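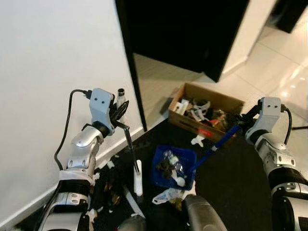

Which waste goes in the bin and which goes in the box?

Clear plastic bottles and their wrappers go in the bin. Everything that has not been sorted stays in the box until it has been checked by hand or with the grabber.

Section 3. Setting up a floor-level sorting point

This section covers the Skundton floor mat, a shallow plastic bin, an open cardboard box and a long-handled grabber. The blue bin and the black mat are used on hard floors such as glossy tile.

1. Sweep the floor and lay the mat flat, with one side against the baseboard.

2. Open the door to its working position and check that it clears the box. If the door touches the box, move the box, not the mat.

3. Fold the flaps of the cardboard box outward. Stand the box on the floor near the door.

4. Set the bin on the mat, within reach of the box. Leave 200 mm between the bin and the wall.

5. Hold the grabber by the handle and squeeze the trigger twice. The jaws must close fully each time.

6. Pick up loose items from the mat first - crumpled plastic bags, scraps of wrapper - and then work through the box from the top down.

Note: Thin film and flat wrappers are easier to grip at a fold. Press the jaws down lightly before squeezing.

Note: The bin is shallow. Empty it when bottles reach the rim.

CAUTION: Do not use the grabber for broken glass, batteries or anything that leaks. Do not pull on an item that is caught under others - clear the items on top first.

CAUTION: Keep cables off the mat and out of the walking path. A cable on tile is a trip hazard.

7. When sorting is finished, empty the bin, shake out the mat and wipe the grabber jaws with a damp cloth. Let all parts dry before storage.

Replace the grabber jaws after 2000 cycles, or sooner if the tips no longer meet. Spare jaws are listed under Fulladby in the parts table.

Section revised 4/27/22, M. Dankwa.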